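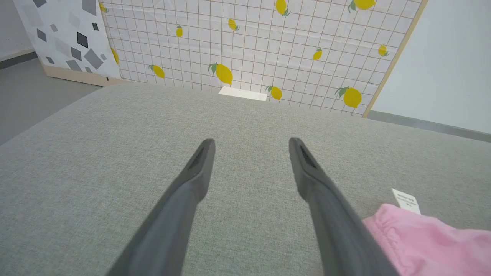
Wrist camera view, grey cushion with the lemon panel behind. The pink item is at the lower right.

Gripper comparison catch-up, 1/14/19
Notes by me again, as I lost the draw. Kumiko Sakai in the chair, the Batska people on the phone for the first half, and the rest of us squeezed in at the Kolton end of the table.

1. Last time's notes
Agreed without changes, apart from Kumiko pointing out that I'd written "finger" where I meant "finger pad" all the way through item 3. Sorry! I've fixed it in the shared copy.

2. Fingers
Most of the meeting went on this one. We've now got two sets to choose between, the slotted ones and the plain Skerlow ones, and I'd been asked to bring the numbers. Each set had 50 tries at picking up soft things from the cushion. The slotted pair managed 43 and the plain pair lagged well behind, though I have to own up that I'd changed the closing speed halfway through the plain run, so it isn't a fair fight yet. Kumiko was kinder about that than I expected. We'll do the plain set again from scratch at the same speed and leave the slotted result as it stands.

I said I liked how the slotted fingers look from the wrist camera. You get both tips well up in the picture with a wide gap between them, so you can line up on something before you commit to going down. Batska asked whether the fingers hide too much of what's underneath. They do a bit — the right one covers part of the left edge of the pink item in the picture I'd put at the top of these notes — and we talked for ages about whether that matters. My own feeling is that it's fine when the thing is big and crumpled and less fine for a sock. No decision, but I'm to try tilting the camera by 5 degrees and see if we gain anything.

3. Backgrounds
A longer chat than planned. The lemon panel with the reddish-brown grid and the grey terrazzo-style one are both staying for now. Batska's worry is that the busy patterns will make the slower controller look worse than it is. Kumiko thinks that's exactly why we should keep them, and I'm with her, as people's homes are full of patterns and nobody is going to repaint for us. We settled on running each controller with the panels and again against the plain wall.

I did mention that the lemon panel has gone a bit wrinkled in places. We'll leave it be until this round is done, so that everything gets compared against the same creases.

4. Controllers
The El Khatib box is still the quicker of the two and I'm very fond of it, but it drops its connection if you leave it idle over lunch. The old one never does. Batska will send us their settings file and we'll try that before anyone starts shopping. Kumiko would like a proper log of every dropout, with the time and what the arm was doing, so please write it down even if it comes straight back.

5. Anything else
Care labels came up. The depth reading goes odd on small white tags when they stick up, and we can't agree whether to snip them off the test items. I'm against it! Real clothes have labels. We'll keep them on and mark those tries in the sheet.

Somebody asked for a second cushion in a darker colour. Kumiko will look at what's left in the budget.

To do
Me: run the plain fingers again, then the camera tilt.
Kumiko: cushion money, and a blank dropout log for the bench.
Batska: settings file for the El Khatib box.
Everyone: marking tagged items in the sheet from now on.

We'll go through the new plain finger results at the next meeting, and the final choice of gripper has to be made by May. Room is the same, 12 o'clock start, bring your own lunch.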